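# Slow Frames: How a Small Studio Is Drawing "Estircombe"

The first episode of *Estircombe* opens with two minutes in which almost nothing moves. A girl waits at a ferry landing, a rope goes slack, and the title comes up. Director Valentyna Hrynyshyn was asked more than once to trim it. She kept it.

"If people leave in the first two minutes, they would have left in the tenth," she said. "I'd rather they find out early what kind of show it is."

*Estircombe* is the first full series from Clerura, a studio with 50 people on staff and a history of doing in-between work for bigger names. It follows Avley, a trainee mapmaker sent to a river town where the streets change places every spring. The story comes from a web comic by Ruoxi Yan, who also wrote the scripts for the opening arc and is still drawing the comic on the side.

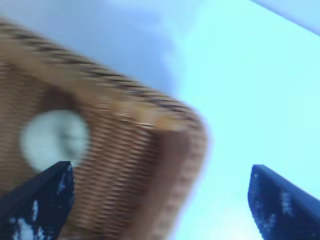

Wicker, with its twisted border.

Yan's comic ran to 300 pages before the studio called. The show covers the first third of that, and readers will notice the cuts. The bakery chapter is gone. So is Avley's older brother, whose lines have mostly gone to Savchuk, the ferry pilot. I missed the brother in episode three, where the argument on the bridge needs somebody who has known Avley longer than a week. By episode five I had stopped thinking about him.

The art is the reason to watch. Background lead Lev Kravchuk paints the town in flat washes and saves the detail for whatever Avley is mapping at the time. When she measures a wall, the wall gets its bricks. When she walks away, they fade out again. Episode two alone used 500 background paintings – far more than the schedule allowed for – and the crew finished the last of them on a Sunday night.

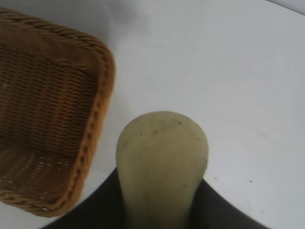

**Features Desk – Animation & Comics**

The character animation is less even. Crowd shots in the market slide around, and a chase in episode four reuses the same run so often that I started watching for it. Kravchuk agreed that the chase was a problem. It is being redrawn for the disc release in October.

Sound helps cover the gaps. Composer Brijesh Nishad wrote most of the score for clarinet and hand drum, and he leaves long stretches with only water and footsteps. Taras Antoniuk plays Savchuk in a low mumble that takes an episode to get used to. He recorded his scenes standing up, with a script in one hand, and you can hear him shift his weight in the quieter ones. Hrynyshyn left that in too.

A second season has not been announced. Yan has already outlined the upriver chapters, and the last episode ends with Avley's boat tied up at a landing she hasn't drawn yet.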